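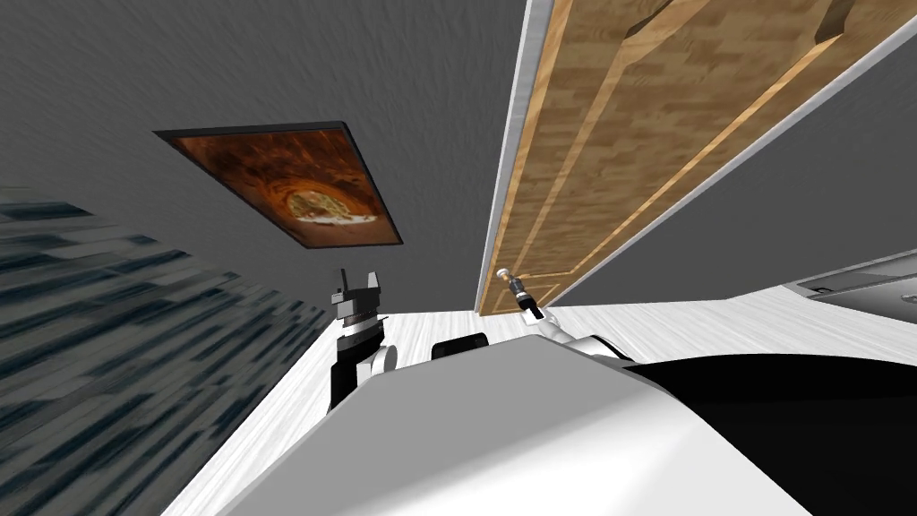
Raka two-arm set in simulation, parallel gripper fitted on the left arm

The Raka grippers come as a matched pair, two fingers each, and do one thing: open and shut. Try them in the simulated flat before you buy, where a dented door costs you nothing but pride.

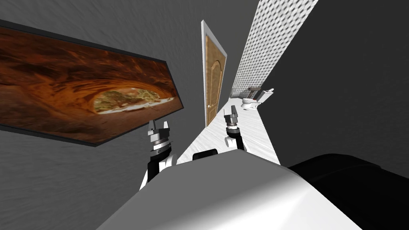 The Flilau pair opens wider and grips harder – too hard for eggs, as Hanneke Jansen found out 8 times in one afternoon. Raka is gentler and slower. Order either on a 20-day trial, controller included, tea not.
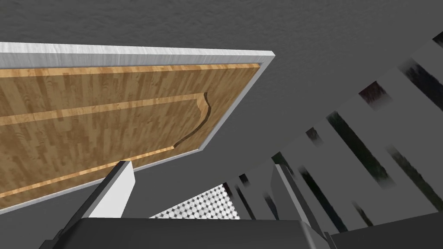

Can I run one of each?
The controller takes mixed pairs, but set the closing force for each arm separately. Griet Willems on the helpdesk answers until 10 at night.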